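Search stories Enter keyword Go

We use cookies to remember your reading settings. Accept Manage

The Bag Test

Despina Zamfir had worked at Lurnano for 123 days before they let her choose a task.

The other tasks were chosen by Åberg, who liked cups. The two arms could put a cup on a plate, and they could put a lid on a box when the box was not too shiny. Åberg wrote these results in a long letter to Podier, the company that paid for everything, and Podier answered in January that it was very nice, but when would the machine help in a home?

"What do you do at home that you hate?" Åberg asked her.

She thought of her son. Every evening he dropped his school bag in the hall, and every evening she picked it up, opened it, and took out the pens, the papers and one time a boiled egg.

"The bag," she said.

So they taught Tilter the bag. Tilter was the name of the program, and both arms listened to it. She held the handles and moved the arms herself, 252 times, and Tilter watched. Then it had to try alone. A cup is always a cup, but a bag is a different animal each time you put it down. It has a mouth that moves. At night she dreamed of zippers.

Podier wanted 300 tries in the report. She sat on her chair with cold tea and a notebook. When a try was good she drew a small circle. When it was bad she wrote one word, for example "strap" or "slow" or "why."

On the day when Åberg came to look, he stood behind her with his coat on.

"Which part is difficult?" he asked.

"All the cloth," said Despina. "It folds, and then it is black on black."

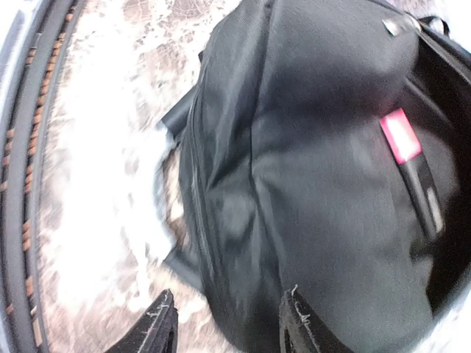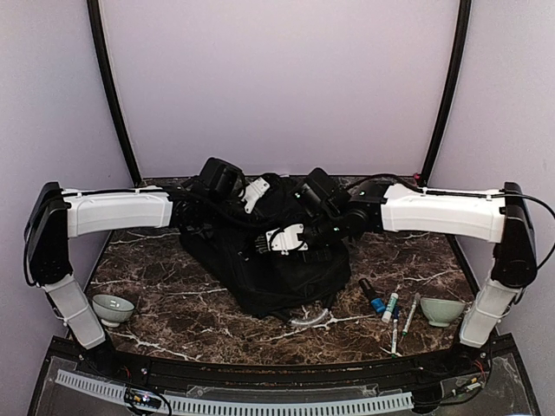 Åberg did not speak for 2 minutes. For him this was long.

"My mother could do it with her eyes closed," he said finally.

"Your mother had practice."

"Can I write to them that it works?"

She looked in the notebook. There were circles, and there were many words.

"Write that it is learning," she said. "Write that it should not yet come to my house."

He laughed and went to look for his keys. Despina stayed until it was dark. At home the bag was in the hall, on its side, and she stepped over it and went to make soup.

Contact the editors | © The authors, all rights reserved | Back to top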